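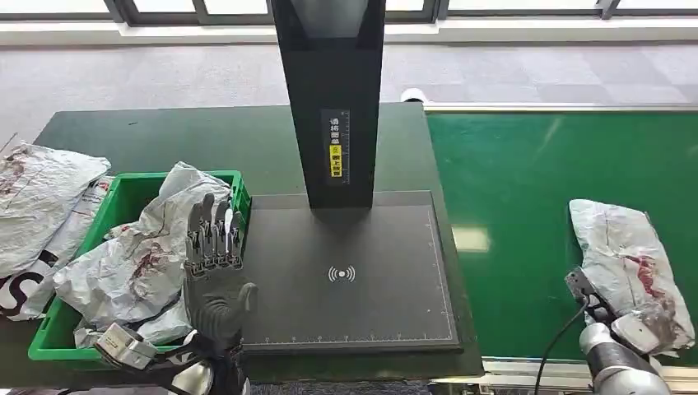

Before the agenda was opened, Salem asked what exactly the August recordings were supposed to prove, given that the same operators working the same bags in the same order will always look good by the end of a week. The chair said this was item 3 and asked for it to wait. It did not wait, so the discussion is minuted under item 1.

Geneck / Bromeck parcel handling trial
Minutes of the data review meeting, Droncombe site
August 18, 2020
Present: Geneck data team, Geneck hardware, Salem office (by phone), Bromeck operations
Minutes: data team

1. State of the collection

The data team reported 2619 recorded episodes of the mailer task (pick up a bag, present it at the scanning station, pass it on to the belt). Of these, 586 have been rejected on first review. Bromeck took the remainder as the number of good examples. The data team would not agree to that wording. First review checks that all the camera streams are there, that they line up in time and that the episode has a beginning and an end. It does not check whether the bag was handled well.

Salem repeated the point about order. Bags are drawn from the crate by hand-guided teleoperation and go back into the same crate at the end of a run. Everybody in the room has seen operators develop favorites. Hardware said the crate is shaken up between runs. Salem asked whether this is written in the procedure. It is not.

Bromeck said the April report had promised a training set "representative of live traffic" and asked whether anyone would still sign that sentence. No one offered. The sentence will come out of the next report.

Agreed: the figure for usable episodes will not be quoted outside this group until second review has been done.

2. Contact and damaged bags

The data team raised the question of wrist camera footage in which the bag material is torn or badly bunched around the point of contact. At present there is no label for it. If the bag reaches the belt, the episode passes.
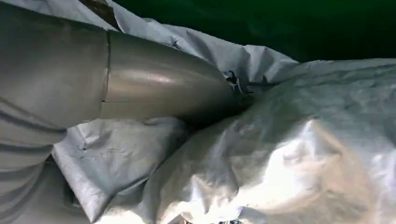

Would a policy trained on this learn to push harder, one attendee asked, and if so would we have any means of noticing before a customer did? The data team's answer was that we would notice in evaluation. The attendee asked which evaluation. There is a success count at the scanner and nothing at all on the state of the bag.

Hardware argued that soft packaging gets torn in ordinary handling too, and that throwing out every episode with a tear would leave a set in which bags are always intact, so the model would have no idea what to do with a ripped one. This was accepted as a fair point but several people felt it was being used to avoid a decision. A bag that came out of the crate torn and a bag torn in the course of a grasp are different things, and the recordings do not tell us which we have unless somebody goes back to the start of the episode and looks.

Bromeck said their own staff would be expected to set a torn mailer aside. Nothing in the task instruction covers setting aside. Operators have asked about it and have been told to carry on.

Agreed: add a "material damaged" label with three values (before contact, during contact, can't tell). Hardware asked for it to be noted that "can't tell" will be the popular one. Noted.

3. What the wrist cameras give us

The data team presented a comparison of two training runs, with and without the wrist views. The run with them did better. Salem pointed out that it also had more training time, and that the two had been evaluated on separate days with a different mix of bags. The data team conceded that the comparison should be redone before it goes on any slide.

The more general doubt is whether the wrist views add anything once the hand is well into the material. At that stage both the arm and the folds take up most of the picture, the label or barcode may be nowhere in sight, and the reviewer is left guessing from the wrinkles whether there is a hold or only pressure.
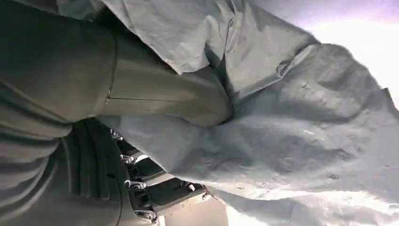

Reviewers disagree with each other most on episodes of this sort. Two people went through the same batch separately and their notes on grasp quality were far enough apart that the data team has stopped using that column. Hardware suggested training the reviewers. Salem's view was that if people who know the task can't agree on what counts as a hold, more training will only get them to agree on a guess.

Force readings from the fingers would settle some of it. They are recorded, but with a time offset against video that has changed at least once since April and was not logged when it changed. Hardware believes it can be recovered for the later sessions. For the earlier ones they would make no promise.

4. Target for next round

The plan calls for almost 1000 further episodes. Bromeck asked where the number came from. It came from the plan. After some back and forth the data team proposed fewer episodes with more variety: stiffer mailers, bags lying flat on the belt as well as heaped in the crate, at least one session with the lights changed, and a share of deliberate recoveries after a failed pick. Salem supported this on condition that bag order is drawn at random and written down.

The chair did not want to cut the target without speaking to the program office. Left open.

5. Actions

Data team: second review of a random sample of passed episodes, with the damage label applied. Sample to be drawn by Salem.
Data team: redo the wrist view comparison with equal training time and one fixed set of bags.
Hardware: find the offset changes and log them, including the ones nobody is proud of.
Hardware: put crate mixing into the written procedure.
Bromeck: send a mixed box of used mailers from their own returns, not new stock.
Chair: ask the program office about the target.

6. Other business

Bromeck asked whether a demonstration could be arranged for their management next month. The data team would prefer to wait for second review. Hardware has no objection provided the bags are chosen by the visitors. To be discussed by email.

Next meeting at Droncombe, time to be confirmed once Salem has drawn the sample.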